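Robotics for Repair and Recycling
Unit 3 handout: When an insertion goes wrong
Notes by Doaa Berrada, Korkberg workshop course

Before you read on

You should have finished the Unit 2 exercises on gripping thin parts. If you haven't, go back and do at least the one with the card edge, because everything in this unit leans on it. Bring your notebook to the bench session too. Last year's best ideas about this fault came out of scribbles in margins!

3.1 The task

Our running job this term is memory handling in a desktop tower: pick a memory module from a fixture, carry it to the board, line it up with its slot, press it home, let go, move away. A person does this in a few seconds and hardly thinks about it. For a robot it is a lovely, stubborn problem, and I have never got tired of watching it. The part is thin, the slot is narrow, there is a notch that only lets the module in one way round, and the force you need to seat it is uncomfortably close to the force that will hurt something if you are in the wrong place.

The tower lies on its side so that the board faces up and the arm can come straight down. The gripper has to go in among the power supply, the drive cage and a good many wires, so before you worry about the slot at all, you need a path in and a path out.
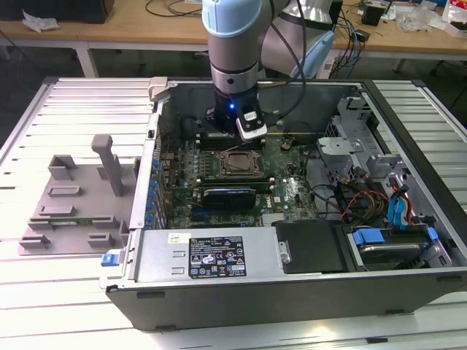 Figure 3.1. Gripper lowered over the memory slots. The grey fixture plate is to the left of the case.

Keep an eye on the arm's own cable as well. It moves with the wrist, it doesn't appear in our planning model, and it will find the one edge in the case that you forgot.

3.2 The fault

In March we ran a batch of 356 insertions on the Gumen program, which is our name for the simple version: go to the taught position, press down, stop when the force passes a limit, open the fingers. The log reported every one of them as a success. When we went through the boards by hand, 21 of the modules were not fully seated. One end was down and the other was sitting high.

Think about that for a moment, because it is a wonderful fault. The robot did exactly what it was told. The force limit was reached, so the program decided the module was in. But a module that is tilted and jammed pushes back as well, and to a program that only looks at the size of the force, jammed and seated look the same.

We call this a false seat. It is worse than a dropped part. A dropped part stops the line and somebody swears and picks it up. A false seat goes quietly on to the next step.

3.3 Looking for the cause

We began with three suspects.

Grip angle. If the module turns a little between the fingers during the carry, it arrives tilted. We checked by stopping the arm above the case and measuring the lower edge of the module against the board. Some tilt was there, but it was small, and good insertions had it too.

Case position. The taught position is only any use if the case is where it was when you taught it. One of our clamps had worked loose during the batch. When we plotted the failures in order, most of them came in the last part of the run. Very satisfying plot! Please draw it yourselves from the log file before you look at mine.

Speed. The final press was too quick. By the time the force reading passed the limit, the arm had already pushed further than we wanted, and a module that might have slid into line was wedged instead.

So we had a loose clamp, a quick press and a little tilt. On its own, each of these was harmless in our repeat tests. Put together, they gave us the false seats. Most real faults I have met in workshops look like this, and it is why I keep asking you to change one thing at a time and write it down.

3.4 What we changed

The Tistex program (version two, same arm) does the following:

Touch the board at a known point before each insertion and correct the position.
Come down slowly for the last stretch.
Record height as well as force. If the force limit is reached and the gripper is still too high, the result is "jammed", and the arm backs off.
After release, move aside and check both ends of the module.
After two jams in the same slot, stop and call a person.

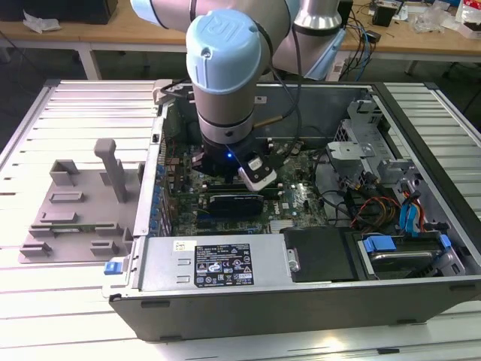
Figure 3.2. Gripper just above the board, with the graphics card directly below it.

The height check is the change I would fight for. It cost us a few lines of code and it catches the very case that fooled the first program.

3.5 Safety at the bench

Nobody puts a hand in the case while the arm is enabled, even if it is standing still. A paused program can be resumed from the pendant by someone who can't see your fingers.

Disconnect the mains lead from the tower before you handle any module yourself. A small light on the board means there is still power in it, so wait until it has gone out.

If the arm stops in a jam, don't pull the module free by hand. Open the gripper first, raise the arm using the slow jog setting, disable it, and then look.

Check the clamps at the start of every session and sign the sheet.

3.6 For the bench session

Work in pairs. Take the March log and find the point where you think the clamp began to slip. Then write a rule, in plain words, that would have stopped the batch at that point. Swap rules with another pair and try to break theirs.

If you have time left, read the Van Dusen notes on compliant insertion, pages 1 to 6, and try the spiral search with the force limit turned well down. Set the log to 500 samples a second or the interesting part will be over before you have recorded it.

Written work goes in the tray by the door before the start of Unit 4.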